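Platemska Library Adds Lecomte Thriller Series to Shared Catalog

The Platemska library has completed cataloging of the Mallet novels, a suspense series by Eugénie Lecomte, and opened the records to holds at 9 a.m. The set covers 4 titles in hardcover and large print. All are shelved under Fiction, LEC, on the upper floor, with the large print editions kept in their own range by the periodicals desk.

The novels follow Mallet, a customs investigator posted to the port of Draltuvura, through a run of smuggling cases. The newest title, "The Proltham Ledger," opens with the death of a shipping clerk and a missing account book. It runs to 54 chapters and includes a map and a list of characters. The earlier books can be read separately, but the record notes give the order of publication.

Gwenaël Charpentier, head of technical services, said the series had been entered inconsistently in older records. Two titles were listed under the translator's name and one had no series field at all. A patron searching by series therefore saw an incomplete list. The records have been merged, and the translator, Odette Sabatier, is now traced as a contributor on each.

"Holds placed on the old records were moved over in their original order," Charpentier said. "Patrons do not need to place them again."

The loan period is 3 weeks for the hardcover editions. Renewals are blocked while a title has a waiting list. Large print copies may be renewed once regardless of demand. 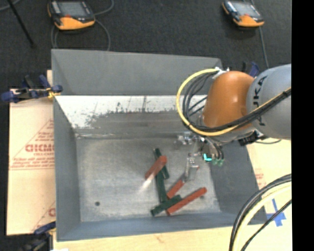 Audio editions are on order and will appear in the catalog with the status "In Processing" until they are barcoded. The reader is Bastien Lefèvre. Holds on audio are open, with delivery expected in December.

A discussion of "The Proltham Ledger" will be led by Huguette Chevalier of the reader services desk in the ground floor meeting room. Seating is limited to 60, and registration is through the events page or at the desk. Copies set aside for registered readers do not count against the regular hold limit.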